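About Gatwood Automation

Home / About / Who we are and how to visit

Gatwood Automation develops and tests two-arm manipulation systems for light indoor work. The company occupies one floor of a former print shop on Goltcombe Road. It was started to do contract testing of grippers for other manufacturers. Contract testing is still part of the business, but most of the floor is now given over to our own two-arm stations.

What we do

Our work covers three areas: gripper design, teleoperation, and the recording and review of manipulation data. Customers send us a task in writing. We set it up with the actual objects where we can get them, run it under operator control, and report which steps a two-finger gripper can handle and which need a different tool or a fixture. A standard report covers 200 runs of one task. Larger studies go up to 1000 runs and are scheduled by the quarter.

We do not sell complete robots. We supply gripper housings, finger sets and wrist adapters, and we publish mounting drawings for all three. Housings are 3D-printed in-house, so a changed bolt pattern can usually be turned around in the same week.

The Dillow room

The open day centers on the Dillow room, named for the first customer whose work was done there. The room is set up for household tasks: small items on walls, tables and low furniture. It gets the most questions from visitors because the objects are ordinary and the difficulty is easy to underestimate.

The demonstration task is key handling. The operator brings one arm to a key ring on a wall hook, closes the fingers on the ring or on a key, lifts it clear of the wire and passes it to the other arm. The second arm then returns it to a free hook. Keys swing when touched, and a thin ring presents very little surface to grip. The hooks are stuck on with adhesive bases, which limits how hard the arm can pull before the base lets go.

Both arms carry the same general layout at the tool end: a white printed housing above a black wrist section, with two black fingers. Cables run outside the arm. Internal routing was tried and dropped, as it doubled the time needed to swap a housing. The cost is that cable slack has to be checked by hand before each session, and operators learn to avoid wrist rotations that wind the cable up.

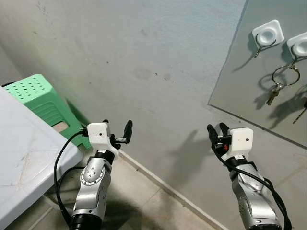

What happens on an open day

Open days are held twice a year. The next is planned for September. A visit has the following parts:

1. Sign-in and safety briefing at the front desk, 20 minutes. Closed shoes are required. Long hair must be tied back.

2. Key handling demonstration in the Dillow room. Visitors stand behind the marked line while the arms are powered. The operator talks through each grasp, including the failed ones - the runs are live and are not repeated until they look good.

3. Print and assembly bench. Housings and finger sets may be handled here. Worn fingers are kept in a tray for comparison with new ones.

4. Data review. Staff play back a recorded run at reduced speed and show how start, grasp, transfer and release are marked.

5. Operator station. Visitors 16 and over may drive one arm at low speed with a staff member at the stop button.

Groups are kept small because of the size of the Dillow room. Last year's two open days brought in 202 visitors between them, mostly from technical colleges and small manufacturers.

School and college groups

Groups can be booked outside open days. We ask for one adult per group and a short note on what the students have already covered. The Yu Workshop, our teaching bench, has a single-arm unit with the covers off for classes that want to look at joints and wiring.

Finding us

The entrance is on the loading side of the building. Parking is in the rear lot. The floor is step-free from the lot to the front desk and the Dillow room; the Yu Workshop has one step, and a ramp is put down on request.

Page last updated 4/22/20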